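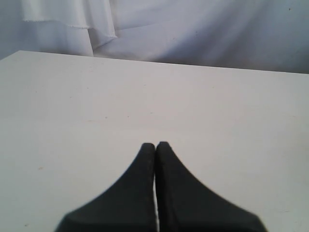 The gripper closed on a technician's glove at ten past four in the afternoon, and it did not let go for 17 seconds. The technician pulled her hand out of the glove and was not hurt. The arm then carried the glove across the table, opened over the drop point, released it and went back to its start position to wait for the next job.

"It did its job very well," says the engineer who runs the handling cell at Plonum's workshop in Stolurbridge. "It had been told to pick something up and it picked something up. We were the ones who thought it had been told to stop."

The workshop tests small two-fingered arms for sorting and folding light goods. The incident happened in October. The engineer, who asked for neither her name nor the technician's to be used, agreed to go through it because she thinks other small workshops are set up the same way.

She had been on the other side of the room when it happened. The technician was clearing a sample from the table after the arm had missed it twice. He or she would normally press the pause button on the control box, wait for the light to turn amber, and reach in. On this occasion the button was pressed, the light turned amber, and the arm stood still.

"Everything you would look for was right," the engineer says. "Amber light, arm not moving. I would have put my own hand in. I had done it that morning, in fact."

What had changed was the software. Two days earlier the team had loaded a new version of the control program, written by a contractor, Uvitz. In the old version, pause stopped everything: arm, wrist and fingers. In the new one, pause stopped the arm and the wrist, but a finger command that had already been sent was left in the queue. If the gripper was waiting to close when the button was pressed, it still closed once its timer ran down.

There was a sensible reason for the change. Customers had complained that pausing the old system in the middle of a lift made the fingers go slack and drop whatever they were holding. Uvitz had been asked to make sure the grip was kept during a pause. The change did that, and it also allowed a new grip to start.

"Holding on to something and taking hold of something are two different things to you and me," she says. "In the code they had become the same instruction. Close, and stay closed. Nobody had split them up."

The carrying movement came from a second fault. When the fingers met the glove, the system recorded a successful pick, and a successful pick cleared the pause. The engineer describes this as the part that bothers her most. The technician had stepped back by then and was out of reach.

"If the glove had been a tighter fit it would have been a different afternoon," she says. "These fingers are soft on the surface and we run them on a low force. You can pull out of them. But I don't want to rely on somebody being able to pull out of them."

She switched the cell off at the wall. It stayed off for the rest of that week.

The first job was to make it happen again. The team cleared everything from the table, kept people behind a line on the floor, and used a length of foam pipe on a stick in place of a hand. They ran the pick cycle 200 times, pressing pause at different points. The gripper closed after the pause in 31 of those runs.

"That was a bad number to see," she says. "I had been hoping for one or two, to be honest, so I could tell myself it was a freak. Thirty-one means it had been there every day and we had been lucky with our timing."

All 31 fell inside the same short stretch of the cycle, when the arm had come down over the table and the fingers were about to shut. That is also the point at which a person is most likely to press pause, as it is when a missed pick becomes obvious.

The workshop's own checks had not found it. After each software change the team runs a list of tests, and pause was on the list. The test was to press the button while the arm was travelling from one side to the other and see that it stopped. It stopped every time. There was no test for pausing with the arm down.

"I wrote that list," the engineer says. "I wrote it when the main worry was the arm swinging into somebody. I never went back and asked whether it covered the fingers. We thought of the gripper as the harmless end."

She is careful about how much blame she puts on Uvitz. The contractor's notes with the new version did mention the grip being kept during a pause, in a single line, and she had read it. She says it described the thing she had asked for, so she did not stop on it. Uvitz sent a corrected version within a week, and the two firms now go through each change together on the telephone before it is loaded.

The larger question was why a pause button was being used as a safety measure in the first place. The cell has a red emergency stop, which cuts power to the motors and was not affected by the software. People had got out of the habit of using it, for a practical reason. After an emergency stop the arm has to be sent back through its starting routine, and that takes several minutes. Pause took one press to undo.

"If the safe way costs you five minutes and the other way costs you nothing, you know what people are going to do at four in the afternoon," she says. "I did it. I can't tell somebody off for copying me."

An outside safety adviser from Wickramasinghe, a small consultancy, spent a day at the workshop and made the same point in her report. She recommended that reaching over the table should be impossible unless power to the motors was cut, and that the restart should be made quicker so that people would put up with it.

Both have been done. A light beam now runs along the front of the table, and breaking it cuts the power to the arm and the fingers through a separate relay that the control program cannot override. The starting routine has been shortened to 30 seconds. The pause button is still on the box but carries a label saying that it is not to be used before reaching in.

The amber light has gone altogether. The engineer had it taken out because people had learned to trust it, and it only ever showed that the program believed it was paused. There is a green lamp in its place, wired to the relay, which comes on when there is no power at the motors.

The test list is longer too. It now includes pausing at every stage of the pick, with the fingers open, closing and closed, and with the foam pipe held between them. It takes most of a morning to work through. She admits that there have been grumbles about this, some of them hers.

The technician went back to working on the cell once the beam had been fitted. She had been asked whether she would like to move to another bench and said no, but she did want to see the relay tested with the cover off before she started. The engineer says that everyone who uses the cell is now shown the same test on their first day, and can ask to see it again whenever they like.

The work itself has picked up where it left off. The arm still misses samples, particularly thin ones lying flat, and somebody still has to clear them by hand several times a day.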